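Singing Together at Trasholm House: A Report on Our Community Music Project

By Kyriaki Mitsotakis-Vlachou
September

When our teacher first asked us to choose a community project for the final year, I already had an idea in my head, and I'm afraid I talked about it until the rest of the group gave in. My grandfather had moved into Trasholm House the winter before, and on my visits I'd noticed that the piano in the day room was always closed, with a pot plant on the lid and a stack of large-print crosswords on the stool. I wanted to see what would happen if we opened it.

There were four of us in the end: Nana Ayaaba, who plays the piano far better than she admits, Christos Bakalis on clarinet, Ozan Gündoğdu, who sings and can get a whole room to sing with him, and me on the viola. Our plan was to run a weekly singing hour for one term, to learn the songs the residents wanted to hear, and to put together a songbook that could stay in the house after we had finished school.

Choosing the songs took much longer than we had allowed for. We had gone in with a list of our own, mostly folk tunes and a few hymns, and I'm a bit embarrassed now at how sure we were of it. The residents were very polite about our list and then asked for quite different things - dance band numbers, a rude song about a bicycle, two lullabies in Dutch, and the school song of a girls' college that closed decades ago. One lady could remember every verse of that one but had no idea where the music might be, so Christos sat beside her for most of an afternoon and wrote the tune down as she hummed it. He got the last line wrong twice and she told him so both times.

We gathered 236 song requests over the term on little slips of paper, many of them for the same handful of favourites. Sorting them was my job, and I did it on the floor of my bedroom with the door shut against the cat.

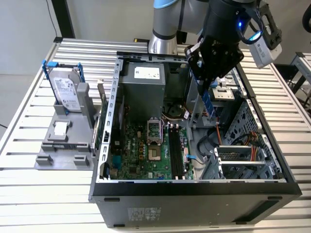 Keys were our next trouble. Nana had practised everything as printed, and at the first session it was plain that the songs sat much too high. Older voices tend to be lower, and a tune that feels comfortable at seventeen can be a real strain at eighty-five. She brought nearly everything down by a third, some songs by a fourth, and she slowed the introductions so that people had time to find their place and take a breath. The difference was lovely to hear! Gentlemen who had only mouthed the words in the first week were singing properly by the third, and one of them took to adding a bass part of his own, which we left in.

The songbook was printed at Fragkou, the copy shop near the tram stop, where Mr Nektarios Zervas let us have the heavier paper at the price of the thin. We ordered 300 sheets to begin with and used 288 of them, counting the ones I spoiled by printing the chorus upside down. The type is very large and each song begins on a fresh page, because turning over in the middle of a verse had caused a good deal of muddle. We used spiral binding so the books would lie flat on a lap or a tray.

For the closing concert we invited families, and almost 300 biscuits were baked by my aunt and Ozan's mother, who had never met before and are now great friends. We kept the programme to 40 minutes with a pause for tea. The school song came last. My grandfather, who has never been a singer and says so often, held the book for the lady next to him and turned her pages.

If another group takes this on, I would ask them to go in without a list, and to sit among the residents during the singing. We stood at the front for the first two weeks, like a choir, and it felt stiff. Once we had moved our chairs into the circle people talked to us between songs, and a good part of what I remember best came out of those talks. I would also have the piano tuned before the first session. Ours was done halfway through, and Nana had to learn all over again which notes she could trust.

The pot plant lives on the windowsill these days. Christos and I still go in when we can, usually at four o'clock, after the tea trolley has been round.

Recent student projects
A Walking Map of the Old Prilero Tramline
Building a Marimba from Fence Palings
Flanix Hall: Recording the Stories of a Dance Floor
Learning the Fiddle at Sixteen
Songs My Neighbours Know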